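Projektbericht: Kochen im Wohnheimzimmer
Todor Vlachou und Ermira Halilović

2. Das Gerät

Für unser Projekt haben wir einen runden elektrischen Kochtopf mit Glasdeckel gewählt. Bedient wird er mit einem großen Drehknopf vorne. Links und rechts davon stehen je drei kleine Symbole mit chinesischer Schrift – für Anfänger ist das nicht leicht.
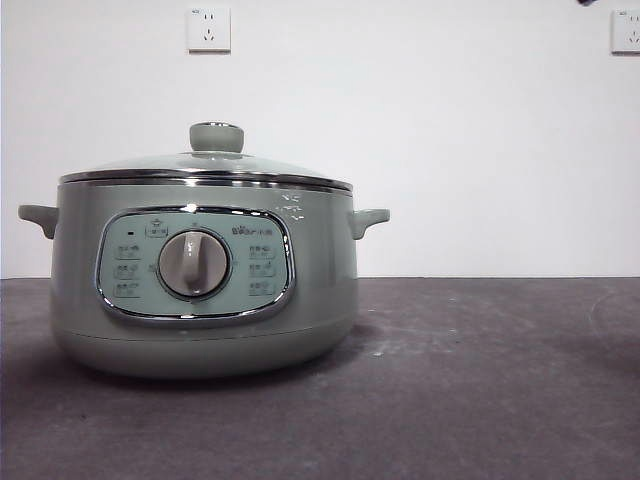 3. Durchführung

Wir haben an 18 Abenden im Mai gekocht, meistens Reis oder Linsen. Pro Person nahmen wir 100 Gramm Reis. Todor hat die Zeiten notiert, Ermira hat eine deutsche Liste der Funktionen geschrieben.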